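# Chapter 4: What Stone Is Made Of

I grew up near Hegyi, where the quarry siren went off at noon and everybody's windows rattled. So I came to geology by way of dust, and I still think the best place to start is with whatever rock is closest to your hands. Kitchens are great for this! People spend years chopping onions on something that began as mud on a sea floor, and they never ask it a single question. 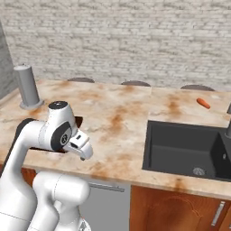 Marble starts out as limestone. Bury it, heat it, squeeze it, and the calcite grains grow into each other until the old shells and layers are gone. Iron is what gives you oranges and rusts – even a tiny amount will do it. Clay in the original mud often ends up as gray veins.

At the Flutora pit I once logged 142 feet of core in a weekend (my back has never forgiven me), and the color changed 22 times on the way down.

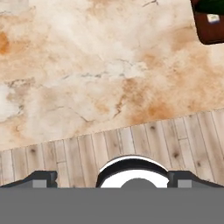

Granite is a whole different story, and we'll get to it in section 4.3 with the Clullby samples. For now, grab a hand lens and a drop of vinegar. Calcite fizzes a little, quartz just sits there. Try it on a scrap piece, please, and keep the vinegar off your parents' counter. Write down what you see before you read on.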